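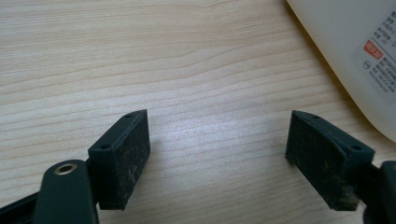
Hamisi Mutiso wrote to us after the first edition that he had waited two weeks before using his table, as the old text told him to, and in that time the whole family was eating from their knees. Is it really necessary to wait so long? It is not necessary, and we have changed the text. Please follow the steps in this section and disregard the sheet with the March print date, if you still have it.

Section 3. First use and care of the wooden table top

3.1 Before you begin

The top of the Skarkomside table is light wood with an oil finish. The grain is different on every table. Fine brown lines, paler areas between them and lines which bend like small waves are all natural and are not a reason for a complaint. Against a window or under a strong lamp the surface can look almost white in one place. Please look at it also from the side before you decide that there is a mark.

You need:
– two soft cotton cloths without colour
– a bowl of lukewarm water
– a little mild soap
– the bottle of Were table oil (in the bag with the screws)
– one piece of fine sandpaper, only if section 3.4 asks for it

Note: The legs must already be mounted and tightened as in section 2. Do not oil a top which is lying on the floor.

3.2 Placing the table

1. Put the table in the room where it will stay. Leave at least 50 cm between the top and any radiator or stove.
2. Remove the paper from the top. Do not cut it with a knife on the table.
3. Check that the table does not rock. If it does, turn the adjustable foot under the short leg until it is firm.
4. Let the table stand overnight with the windows closed. The wood takes the humidity of the room in this time.

Caution: Always lift the table with two persons, holding the frame under the top. Do not pull it by the edge of the top.

3.3 First cleaning and oiling

1. Wipe the top with a dry cloth to take away dust and small fibres. Follow the direction of the grain.
2. Dip the second cloth in the water, add a few drops of soap, and wring it out well. The cloth must be damp, it must not drip.
3. Wipe the whole top once, also the edges. Do not stop in the middle of the surface, otherwise a line can remain.
4. Dry with the first cloth immediately.
5. Wait until the wood feels dry and no longer cool under your hand.
6. Shake the oil bottle. Pour a small amount on a dry, clean part of the cloth. Never pour it directly on the table.
7. Rub the oil in with long movements along the grain. A thin layer is enough.
8. After a quarter of an hour, wipe off everything that has not gone into the wood.
9. Leave the table free until the next morning. Then you can eat on it.

Caution: Cloths with oil can catch fire by themselves when they are folded or thrown in a heap. Wet them with water, spread them flat outdoors to dry, and only then put them in the rubbish.

Note: The colour becomes a little warmer after the first oil. With the years it becomes warmer again, more so in a sunny room. If you keep a vase or a tablecloth always in the same place, a paler area will appear there – move such things now and then.

3.4 Small damages

Rings from cups. Rub the ring with a little oil and leave it until the next day. Most white rings disappear in this way. If it is still there, sand lightly along the grain, clean off the dust and oil the place again.

Rough surface. After the first weeks the top can feel rough in some places. This comes from water which lifts the fibres. Sand very lightly, as if you would only stroke the table, and oil again.

Dents. Lay a damp cloth on the dent for some minutes, then let it dry. A small dent becomes flatter, a deep one remains.

Cracks. A crack at the end of a board which is narrower than 3 mm can open in winter and close again in summer. Do not fill it. If it is wider, please contact us before you do anything.

3.5 What to avoid

– hot pots without a mat
– rubber feet under lamps or radios (they can leave dark spots)
– scouring powder, vinegar and microfibre cloths
– standing water, also under plant pots

3.6 Ordering oil and asking for help

The oil has the order number 576 and is sold by the bottle. One bottle is enough for several treatments. Oil the top again twice a year, or when a drop of water no longer stays round on the surface.

Questions about the top are answered by Olga Tapia at Curodbridge, in writing. Please tell us the number which is printed under the top, next to the left rear leg.

Text of this section revised Friday, June 6, 2025. For the extension leaf, continue with section 4.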